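Folding on the green mat

September 2025

Since I moved to the smaller apartment in Arellano, I fold my laundry on the table and not on the bed. It is a small change, but it has made me think about towels more than I did in my whole life before. I want to write down how I do it now, because my sister-in-law asked me by e-mail and my answer became too long.

First, the surface. I tried to fold on the bare tabletop and the cloth was sliding away every time I pulled on a corner. Then I bought a mat from Jollow, the shop near the tram stop, which sells things for sewing and for the kitchen together. They had it in gray and in dark green and I took the green one. Light towels are easy to see on it, and I find the edges faster. The corners of a mat like this do not always want to stay down. I put a heavy book on them for one night and after this it was better, but not perfect.

Second, the order. I begin with the towels and I leave the clothes in their cardboard box until the end. Jeans can wait. They are folded in one minute and they do not care if I am tired. A bath towel is more difficult than it looks, at least for me, because terry cloth is thick and it holds the shape you gave it by mistake.

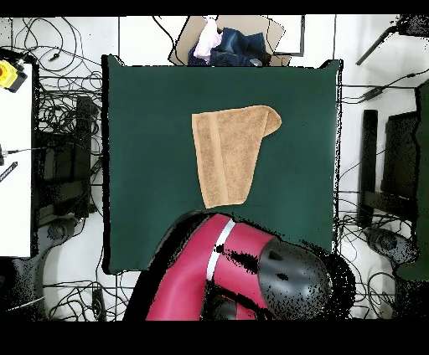
My mother folded towels in three, the long way first, and then in half two times. I did it like this for many years. The result is beautiful, with no open edge in front, but my shelf in the bathroom is only 45 centimeters wide and her way does not fit if I want two piles. So I changed. Now I fold in half, in half again, and then in three.

The part that I still do badly is the corner. When I bring one side over, the far corner likes to roll under or to lie across like a tongue, and if I continue from there the whole towel becomes a kind of triangle. Before, I tried to correct it with small pulls. It is better to open the towel again and start from the beginning. I also use the woven band near the end as a guide — if the band is straight, the rest is usually straight too.

I read on the Todulel forum that one should shake each towel hard before folding. I do this by the window in April and in summer, and in the winter I do it less, because of the dust in the room. Somebody there also wrote that fabric softener makes the towels drink less water. I stopped using it and I think she was right, but the tan ones feel more rough now, and my husband has noticed.

For the sheets I have no good advice. The fitted one I roll into a ball and put at the back, behind the Farkden blankets, where guests do not look. If you have a method that works on a small table, please write it in the comments.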